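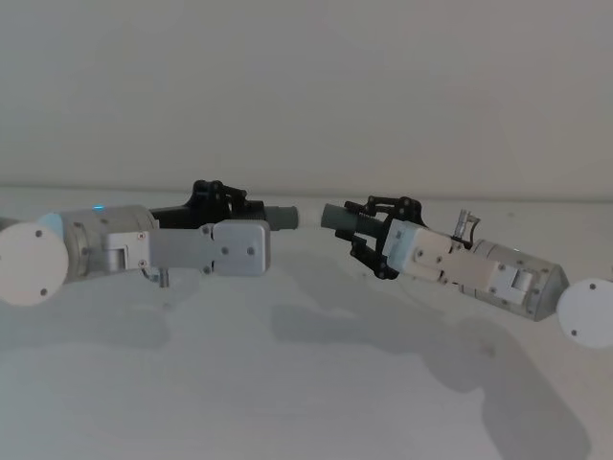
Every August our district holds a two-day training for career and technical teachers, and every August I come home with a tote bag. I own 11. What I don't own is a second prep period, which I have asked for on the same form since the form was pink.

This year's speaker told 90 of us that we should be "facilitators of pathways." I teach shop. My pathway runs from the tool crib to the drill press and back, and I facilitate it by yelling about safety glasses.

I don't blame the speaker. Somebody hired her to cheer us up, and cheering up costs less than hiring. Our program has 74 students and two teachers, me and Yuzuki Matsuda, who also covers welding, bus duty and a freshman class called Success.

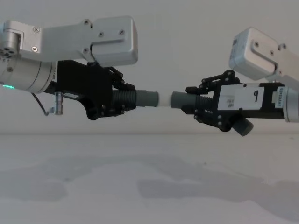 Recruiting new teachers is the part everyone agrees on, in the way everyone agrees on flossing. We print the posters and hand out the stickers. Then a bright 22-year-old asks what the job pays, and the room gets very interested in the coffee. Two arms holding up one short tube between them is a fair picture of our department, except that ours would also be grading.

So keep the tote bags. Give the new hire a mentor with a free hour, a supply budget that lasts past Halloween, and a salary she can mention to her mother. I'd even wear the owl costume, or whatever animal they pick next.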